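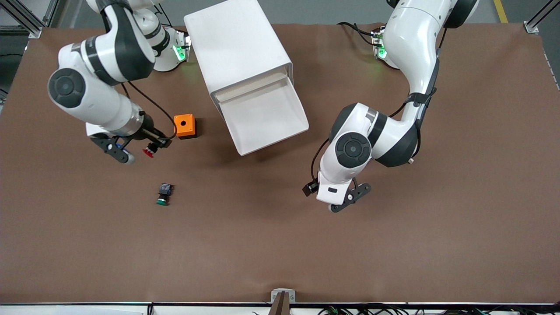 Small Parts Sort - Project Report
Saltamcombe Workshop Course, February
Reading time: 3 min

Background

The small parts drawer in the Saltamcombe workshop was a mess. Switch caps, clips, bits of pipe fitting, little cylinders that could be anything. Brief from the course was to pick a storage problem and fix it for under the price of a lunch, so we picked the one we all complained about. Goal: any part found in under a minute, and a new person able to put stuff back without asking.

What we started with

One drawer, one old Wadex tub with no lid, two shoeboxes. Total after tipping it all out and logging: 149 parts. Less than we guessed. We had heard someone say 1000 and beleived it, because the drawer was so full, but a lot of that was packaging, tape and dead batteries.

Sorting method

First try was by color. Bad idea. Red caps ended up with red wire ends and one red bottle top, and the black pile was most of the table. Scrapped after one afternoon.

Second try was by what the part does. Settled on 6 groups:

Buttons and caps
Clips and clamps
Cylinders, spacers, pins
Switches and electrical
Screws and washers
Don't know

The last group matters more than it sounds. Without it people force things into the wrong bin just to be finished.

We worked in small batches on the flat table. A few parts at a time, spaced out so they don't touch. Big piles were slower every time we timed it, and parts rolled. Cylinders especially - stand them on end, don't lay them down.
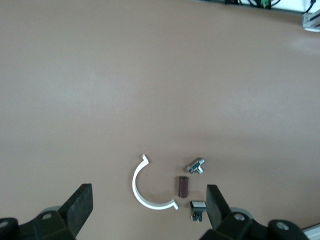 Fig. 2. White C-shaped clip with a small dark brown cylinder inside the curve.

The clips

Clips took the longest. A C-shaped one with flared ends looks a lot like half of a pipe clamp, and we argued over whether it should go with the clamps or on its own. Went with the clamps. If you hook two together they are a pain to seperate so they go in one layer deep, no more.

Also smooth white plastic is easy to lose on a pale surface. Darker table or a mat under it helps. So does a lamp off to one side so you get a shadow.

Containers

Compared a Tremier drawer unit with the open-front type. Tremier looked nicer but the drawers stuck and you had to pull each one to see what was in it. Open slanted front won easily. You can see in and reach in, and putting a part back is one move. Downside - dust. We wipe it out when it gets bad, no schedule yet.

Small boxes for the fiddly stuff. Bright colors for these, orange was the easiest to spot from across the room.

Labels from the Karagiannis supply shop, cheap paper ones. Corners peeled up on 2 of them before the report was even due. Would buy the plastic kind next time.

Results

Find test: pick a part name from a hat, go get it. Before, most tries ran over the minute and one was given up on. After, all under except the spacers, which still look too much like the pins. Need to split that group.

Put-back test went worse. People drop things in the nearest bin when they're in a hurry (us too, by the end of the week).

Still to do

Split spacers and pins. Replace labels. Go through Don't know with the shop teacher and throw out whatever he can't name either. Write the group list on the wall above the table, bigger than last time.

Related reports
Pegboard Layout for Hand Tools
Where Do the Pencils Go? A Supply Survey
Cable Storage on a Small Budget
Reusing Shipping Boxes as Shelf Bins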